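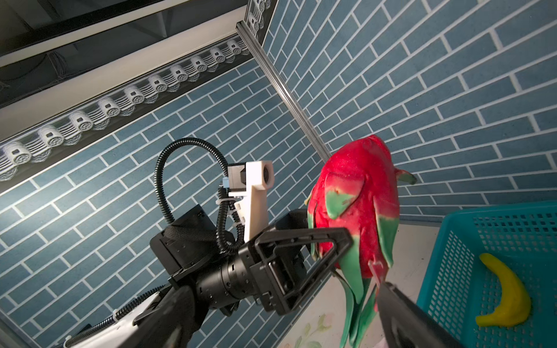 Two arms, one fruit: a morning with the gripper testers in Stidbridge

The engineer who runs the gripper comparison at Mavromatis has a favourite test object, and it is the toy dragon fruit. "A banana is easy for everybody," she says. "The dragon fruit has leaves. The leaves bend, they go between the fingers, and then the camera at the wrist sees mostly leaf."

Her team has compared 3 finger types since December. Each one makes 200 handovers, from one arm to the other, and then the fruit must go into the teal basket. The open-frame finger, which is a black triangle with cut-outs, is at present the one she trusts most. The solid finger from Bolthorpe closes faster, but she found that it pushes the fruit away when the second arm comes a little late.

I asked how late is too late. "For this pair of arms, 23 milliseconds," she answered. "Before we changed the controller it was worse, and we blamed the rubber for many weeks."

The cameras gave a different kind of trouble. The first bracket was bought, and it shook. Now they print their own in white plastic, and the cable is fixed to it with a tie. "It is not beautiful — but I can print a new one before lunch."

She keeps every attempt, also the bad ones. On the Wednesday of my visit the log stood at 2129 attempts, with the early trials included. The colleagues at Kumstead have asked for the failures only, and she understands why. "When it goes well, all the grippers look the same to me."

The next finger to be tested is softer and has a wider tip. She does not expect much from it with the banana. With the leaves, she would like to see.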